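Skodau Road Allotments and Gardens Association
Minutes of the July meeting, back room of the Li, start 7.20pm

Present: fourteen plotholders, secretary (minutes). Apologies read out, not listed again here, see the sheet.

Last minutes
Agreed as correct except the bit on the bottom gate. It was the hinge that was replaced, not the lock. Lock still stiff. Amended.

Matters arising
Padlock code changed. New code by text only, please don't write it on the shed door again.
Skip came and went. Two people asked why they weren't told. It was on the noticeboard but the noticeboard was behind the skip.
Letter to the council re overhanging sycamores: sent, acknowledged, no answer. Chase.

Money
Balance in the current account £1,063. Rents all in bar 2, both reminded. Insurance due in the autumn, quote from Condus is up on last year, secretary to ask for one or two others before we renew. Question from the floor whether the policy covers polytunnels. Not clear from the wording. Will ask at the same time.
Seed order money still owed by several. You know who you are.

Water
Long one. Pressure at the top end very poor in the evenings, fine in the mornings. Top plots say the bottom plots leave hoses running, bottom plots say they don't. Agreed after a good deal of back and forth:
- no unattended hoses, same as the rules already say
- no sprinklers till the end of August
- top tank to be filled before 8am by whoever is first up there
Proposal to put in a second tank by the compost bays. Ploralum do a secondhand one, lid included, but delivery would be extra and nobody knew how much. Carried in principle, price to come back next time. One against, on the grounds it will only grow mosquitos.
Reminder that the dip tanks are for cans, not for washing boots or potatoes.

Blight
Found on two plots by the east hedge. Please cut and bag the tops, take them home or to the tip, NOT the compost bays. Tomatoes outdoors likely next. Some discussion of whether spraying is any use. Views differ, no resolution. Several people said they've gone over to resistant varieties and would be happy to share seed.

Compost bays
Left bay is full and hot, leave it be. Middle bay is for green stuff now. Somebody has put a carpet in the right hand one. Please take it out again.
Woodchip: next load promised, date not given. 20 barrows per plot max this time so there is some left for the people who work.

Neglected plots
Walk round done. Four want a letter, one of those has been ill so a phone call first. Waiting list is long and has not moved since spring. Suggestion to halve the big plot by the lane when it comes up. General agreement, though the current halves are thought a bit small for anyone who wants potatoes and fruit both. Leave till it's actually vacant.

Open afternoon
Keeping to the usual pattern, gates at 2, teas from the hut, plant stall by the tap. Need more cakes than last year. Need a second urn, the old one trips the fuse if the kettle is on as well. Raffle prizes to the hut please, no more bath salts.
Longest bean and heaviest marrow as before. Children's class to be a garden on a plate. Argument over whether shop bought moss is allowed. It is.

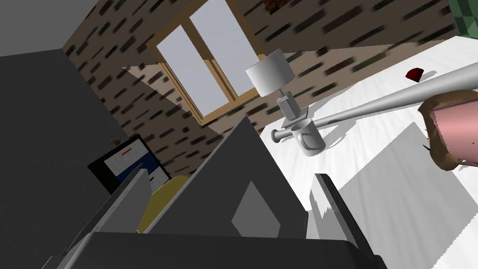 Parking on the day: the lane must be kept clear for the farm. Cones to be borrowed. Two people needed on the gate for the first hour, one name so far.
If wet we carry on under the tarpaulin. If very wet, ring round in the morning.

Bees
The hives by the north fence are doing well, the swarm in June was collected. Request for a sign on the path. Agreed, secretary to paint one. Also asked whether honey could go on the plant stall, yes, if it is labeled properly.

AOB
Wheelbarrow with the green handles missing. Would like it back.
Bonfires: none till November, and then only after dusk. There was smoke in the washing in Church Row again and we've had a complaint.
Rats seen near the hen run. Feed to go in metal bins with lids.
Mower serviced, petrol is in the red can, the other can is not petrol.
Spare keys for the hut: two out, not signed for. Return or sign please.

Closed 8.55pm. Next meeting in September, same room, unless the Li has a darts match on.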